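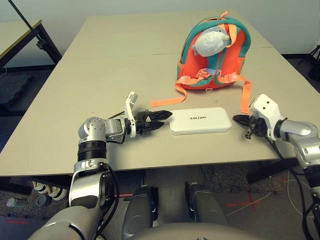 Hi Henrique, hi all,

Sorry for the slow reply, I was at Semlow most of the week and only caught up on the list last night.

Henrique Patrício wrote:
> Do we really need a written rule for floor tape and cables?
> The Kikuchi checklist already has 11 items and people skip
> half of them. I'd cut it down to 6 and trust the operators.

I'm with you on making it shorter! But I'd keep the cable line. When both arms are working over a table, you want to know where every loop is before anyone hits start - and the same goes for straps and cords on whatever is being handled. My vote is to fold those into one item, "nothing loose within reach of the arms," and drop the separate one about bag handles.

The other one I'd fight for is the fingertip check. It's quick, and the wrist view does most of the work for you.

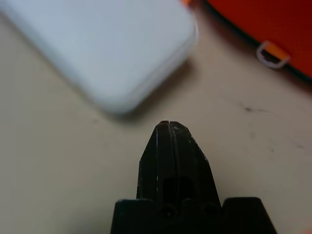
Wrist view, fingertips with scuffs

For marks like these I'd write "note it and carry on." Anything that changes the shape of the tip should mean a swap (the Senia folks do this every 4 shifts no matter what, which seems like a lot to me).

Could you send me your short version before the May call? I'll merge it with the Trorkonance wording and post the draft to the list.

Thanks,
Hiyori Koyama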